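Food Prep and Storage, week 6 handout
Dried chilies: sorting, cleaning, portioning
J. Espiritu

Read before lab. Bring apron, gloves, a marker. No contact lenses if you can help it.

Last week recap: drying takes out the water, mold needs water, so a dry pod keeps. Badly dried pods don't. Most of the trouble in storage starts with one soft pod that went in with the rest. Questions on the Hirnden reading (the attic drying part) go to the end of class, we ran out of time.

What good looks like. Deep even red, skin wrinkled but shiny. Bends a little before it cracks. Stem still on. Smell should be sweet, sort of like raisins. Dusty smell = old. Sour smell = throw out.

What to pull: gray or white fuzz, black patches round the stem, tiny holes (moths), pods pale on one side. Pale is only a color fault, fine for powder, keep it separate.
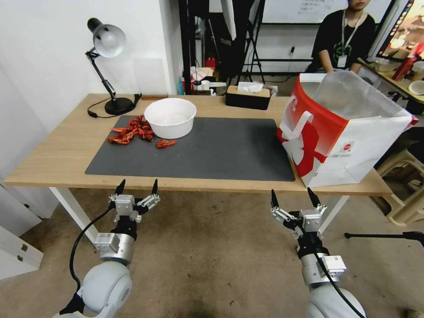

Sorting is slow and you do it by hand, one pod at a time. Work on something plain so bits and seeds show up. Pile at one side, bowl close by for whatever passes. The table above is about right: chilies heaped at the left of a dark gray mat, white bowl next to them toward the back, desk lamp at the corner pointed down. Lamp matters more than people think, mold on a wrinkled skin hides in the folds. Turn each pod under the light, both sides, then the stem end. Not sure about one? Set it apart from the pile and come back to it. Don't let the maybes drift back in.

Cleaning. Dry cloth or soft brush. Never rinse pods going back to storage. Pods for the pot today can be wiped damp.

Seeding: snip stem end, shake, roll between fingers to loosen the rest. Gloves on. Do NOT touch your face. If you do, milk or oil first, then soap, water alone just spreads it.

Portions. Each group gets 254 g from the Biststead lot. Weigh before sorting and again after, write down both. Rejects get weighed too, the three numbers shoud add up.

Storing: jar or lined bag, closed tight, dark cupboard. Label with lot and date. Check the August jars while you're at it, I want notes on color and smell.

Toasting (if time). Dry pan, medium heat, 15 seconds a side. Stop when the smell comes up. Dark brown is bitter and theres no fixing it.

For next week: Didenko chapter on grinding, first half only. One page on your lot, what you pulled and why.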